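I've been logging what I eat since June, and the Rulton kitchen scale is the first gadget that has made it feel easy. My doctor wanted me down to 2000 milligrams of salt (well, sodium) a day and my portions under control, and I figured a scale would last a week before it ended up in a drawer. Nope! I use it at every meal.

The best part is how quick it is. You put your bowl down, tap once to zero it, and start adding food. I found out my "handful" of granola was a good 800 calories' worth with the milk and nuts, which explained a lot. My neighbor Demetrio Bravo borrowed it for a weekend and came back with the same look on his face (his was peanut butter).
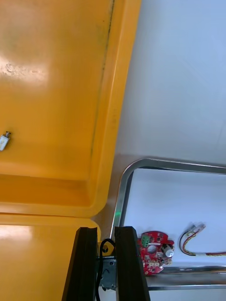
Accuracy has been great for me. I checked it against the old balance scale Hugo Salcedo keeps at the Villalobos bakery, and the two agreed to within 2 grams on flour, rice and a bag of dried beans. It reads small amounts well too, so olive oil is no longer a guess. For cleaning, a damp cloth is all it needs. I wipe down anything glossy in my kitchen the same way, and yellow plastic like that lid, with a raised rim running along the side and around the bottom, takes me longer than the whole scale does. The Rulton is one flat plate with no grooves for crumbs.

A few gripes. The auto shutoff kicks in too fast if you're chopping as you go, and the numbers are hard to read under a wide dinner plate. I had a Nilis before this one and its display pulled out, so I do miss that. The battery cover is stiff as well.

Still, I love it. I've already ordered a second one for my sister, who is starting on the same eating plan next month.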